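Clevuta Lunch Club
Minutes of the September meeting

Present: Damian Brunner (chair), Brândușa Stanciu (minutes), Oona Petrie, Keith Latham, Margaret Dow, Rashid Amin
Apologies: Helen Forde

The meeting opened at 6.30 pm in the small room.

1. Minutes of the last meeting
Agreed as correct, apart from the spelling of Latuheru Road in item 4. Brândușa has changed this in the file copy.

2. Matters arising
The side gate has been rehung and now closes. Keith still has the old hinges if anyone wants them.

The letter to the council about the bus stop has gone. No reply yet. Rashid will ring if there is nothing by the next meeting.

The piano tuner can't come until after half term. Margaret asked whether the piano is worth tuning at all. Left for another time.

3. Money
The balance stands at £3,049. The gas bill was higher than last year's and Damian has asked for a meter reading to be taken, as the last two bills were estimates. Lunch takings held up over the summer except for the week of the road closure.

Oona asked whether the price of a lunch should go up. Keith was against, Margaret was for it if pudding is included. After some talk it was agreed to leave the price where it is until Christmas and look again then. Tea and coffee to stay free with a meal.

4. Kitchen
The Stivex oven is still losing heat at the door. The engineer says the seal can be replaced but the part is on order. Until then trays go on the middle shelf only, and the cook should allow longer for pies. Rashid will write this on a card and put it by the oven.

The fridge thermometer was read every session in August apart from one. Please sign the sheet even if someone else has cooked.

Margaret has been through the cupboards and thrown out the chipped plates. There are enough left for a full sitting. The big pans are back on the bottom shelf, where people can lift them without reaching.

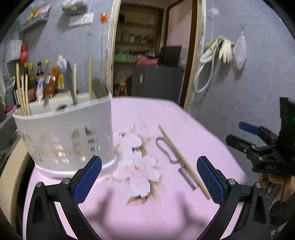
Knives are to be washed by hand and put away straight afterwards. Two were found in the bottom of the sink last month, under the suds. Oona will speak to the people on the washing-up rota.

5. Food orders
Giten have changed their delivery time to before 8 am. Damian can let them in for now but not in October, when he is away. Keith offered to do it if he can have the second key. Agreed. Damian to get a copy cut.

The last vegetable order was short of leeks and over on swede. Giten have given a credit. Brândușa will check the sheet against the boxes next time before signing.

Oona would like to try a second choice of main for people who don't eat meat, as the cheese flan is getting a lot of complaints. Suggestions were lentil bake, vegetable curry and macaroni. Macaroni first, to see how it goes.

6. Members
There are 23 people on the regular list. Three more have asked to join, all from the flats on Latuheru Road. One will need a lift. Rashid can fetch her if she doesn't mind being early.

Mr Pell is home from hospital and would like visitors, afternoons only. Margaret has the card for signing.

7. Autumn outing
The garden centre and the museum were both put forward. The museum has a lift but the café is up a flight of steps. The garden centre has level parking and does a set lunch. Garden centre chosen, four votes to two. Keith asked for it to be noted that we went there last year as well.

Helen has sent a price for the coach by email. It was thought dear. Damian will ask for a second quote from the firm the school uses.

8. Christmas lunch
Too early to settle the menu but the hall should be booked now. Oona to do this. Crackers were bought in the January sales and are in the loft above the office, behind the folding chairs.

9. Any other business
Rashid asked for the outside light to be looked at before the evenings draw in. Keith thinks it is only the bulb.

A blue umbrella and a pair of reading glasses have been handed in. They are in the office drawer.

The meeting closed at 7.50 pm. Next meeting in the small room in October, date to be sent round by Brândușa once Damian's travel is known. Margaret to chair if he is not back.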